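The cupboard under my sink used to be the place carrier bags went to breed. I'd open the door for the washing-up liquid and get an avalanche on my slippers, and then I'd shove it all back in and hold it shut with my knee. If you've got the same cupboard, this page is for you. It's a mix of things I've picked up over the years, some from my old neighbour Lurdes Cordeiro, some from getting it wrong.

## Bags first

Tip the whole lot out on the floor. All of it, including the ones stuffed behind the pipe. You can't sort them in the cupboard, I've tried.

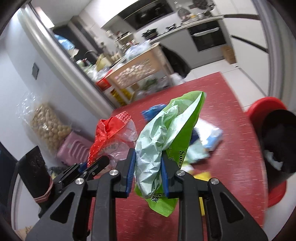
I make two heaps: bags that could carry a tin of tomatoes without splitting, and bags that couldn't. The second heap lines the little bin in the bathroom or goes to the soft plastics collection at the big supermarket. Give each one a shake over the sink as you go — you'll be amazed how many onion skins fall out. Anything sticky or smelly goes straight in the rubbish. Life's too short to wash a bag that had fish in it.

For the good ones, fold lengthways into a strip, press the air out with your forearm, then fold up from the bottom in triangles and tuck the handle in like a samosa. It takes a bit of practice (my first ones looked like chewed toffees) but they stay put, and you can drop one in a coat pocket. I keep 14 and no more. When the old biscuit tin is full, it's full!

Margarida Valente thinks the triangles are daft and just stuffs hers down the leg of an old pair of tights with the toe cut off, hung on the back of the door. Pull one out of the bottom, push new ones in at the top. It works perfectly well, I just don't want to look at tights while I'm making gravy.

## Wiping down the worktop

Coloured worktops show everything, and speckled ones hide everything, so with either sort you end up wiping by feel. Run your palm along it once it's dry. If your hand catches, there's still jam.

My routine is crumbs first with a dry cloth, then warm water with one small squirt of washing-up liquid, then a clean damp cloth to take the soap off, then a tea towel. People skip the third bit and wonder why it's all smears. I did for years. Too much liquid is the usual trouble, and I've gone back to the cheap Rostico one simply because the bottle has a mean little hole in the top.

For tea rings, make a paste of bicarb and water, leave it on for a few minutes and rub gently in circles. Try it on a corner that doesn't show before you go at the middle. Keep vinegar and lemon well away from marble or anything like it, and don't use the green scratchy side of a scourer on a shiny surface at all, however cross you are with it.

And move things when you wipe! I used to go round the packets like a car round cones, and there was a perfect clean outline of everything I owned.

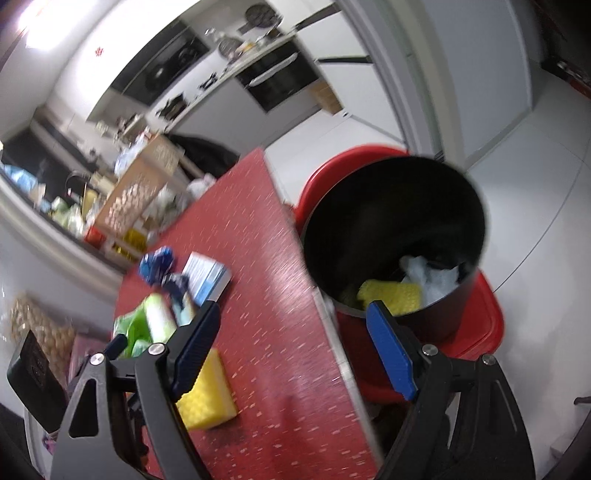
**How often should I change my kitchen sponge?**

Every week or two if it's used daily, and sooner if it smells or starts to shed bits. Rinse it well after each use, squeeze it hard and stand it on its edge so the air gets round it. One left in a puddle at the bottom of the sink goes nasty very quickly.

I write the date I opened the pack on the wrapper in biro, otherwise I'd swear blind that a month-old sponge was new on Monday. Old ones get a corner snipped off and are demoted to the bathroom, then to muddy boots, then the bin. The snipped corner matters in our house. Without it, a boot sponge once made its way back to the dishes and I still don't like to think about it.

## Bottles, boxes and half-eaten crisps

Anything that leaks should live in something that doesn't mind. I've got a shallow washing-up bowl with a crack in the rim, and all the liquids stand in that. When one dribbles, I rinse the bowl and not the cupboard. Check the caps while you're there, particularly on bottles you've laid down to get the last bit out, and wipe round the threads with a damp cloth. A gummed-up thread never closes properly.

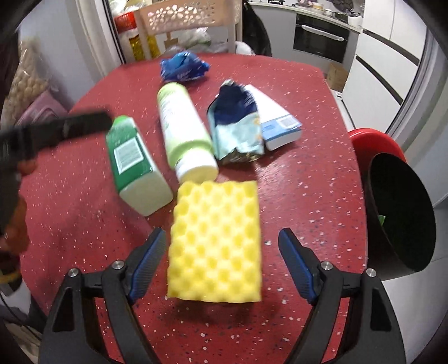

*Sponge, bottles, a snack bag and a box, out on the red tabletop.*

Food goes somewhere else entirely. It sounds obvious, but I've had crisps that tasted of lavender. For an open bag, fold both top corners in to make a point, roll the point down a few turns, then flip the folded corners over the roll. No peg needed. Olga Vieira showed me that one in June and I've been insufferable with it ever since.

Boxes are best opened from the end, so the flap can be tucked back in. If there's hardly anything left, tip it into a jar and flatten the box the same day. I do mine while the kettle boils, and the kettle usually wins.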